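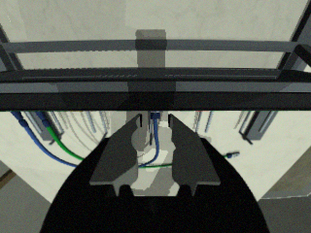 Two-finger gripper over the cable job, in simulation.

Well, it's budget time again, and I've spent most of my weekend with a spreadsheet and a cold cup of tea! A lot of you have asked when we're buying the second arm for the Culitz bench, so I'll tell you where my head's at.

The arm itself is the easy bit. Brundik have quoted us $2,804 for the gripper, mount and one set of fingers (spare fingers are another $400, and yes, I think we need them). What I keep going back and forth on is whether narrow fingertips are the right buy for cable work, or if we should hold out for something wider and softer. So we're trying it all in the simulator first, blue and green cables and all, before any money leaves the account. I love this part – you can change your mind as often as you like and it costs you an evening!

Delivery is 14 weeks from order, so to have it on the bench this year without a mad scramble I'd like to settle on the fingers by May. I've also asked Ostrowski for a price on the same kit, and they've promised me three options to look over.

If you've done any cable routing at all, please send me your gripes and your colour-coded wish lists. I'll put the replies up on the Purnska page with the full costing.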